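Household and Shop-Floor Robots: Common Questions

Last updated November 12, 2019 by Harsh Chaudhary
36 shares | 4 comments

Can I buy a robot that does housework?

You can buy one that does a single chore. Robot vacuums work well on flat floors, and robot mowers do a decent job on simple lawns. A machine that clears the table, folds the towels and then wipes the sink is not for sale at any price we would call reasonable.

What about the shop floor?

Shops are further along. At Paltbridge we run 2 arms on a packing line, and they moved 1,736 cartons in their first full week. Every carton is the same size and arrives in the same spot. When we tried mixed parts in a bin, a person had to step in often enough that we went back to hand sorting.

Why is picking things up so hard?

People feel a thing slip and tighten their grip without thinking. Most grippers have two fingers and very little sense of touch. Clear plastic and glass are hard for cameras to see, and shiny, crinkled material looks different from every angle. Grip surfaces also wear. Tape and rubber fray at the edges, and a worn pad may hold a box fine but drop a spoon.
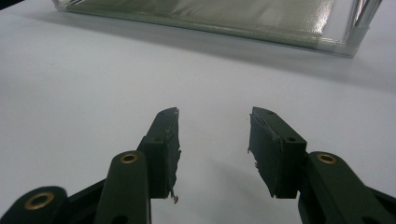
How much does a small shop arm cost to keep running?

We budget $1,000 a year per arm for pads, cables and cleaning. Labor is extra – plan on a half day each month for someone who knows the machine.

Do robots learn by watching people?

Some do. Sulodia and Ivero both train their systems on many recorded runs of a person doing a task. The results are good on tasks close to the recorded ones. Move the work to a different table or change the lighting and the success rate usually drops.

Will a robot replace my staff?

Ours took over lifting and stacking. The same crew is still here, and two of them now look after the arms.

Which chore should I automate first?

Pick one that is dull, repeats all day and uses parts of one shape. Leave anything soft, tangled or see-through for later. The Majumder starter kit is fine for a trial – borrow one before you buy.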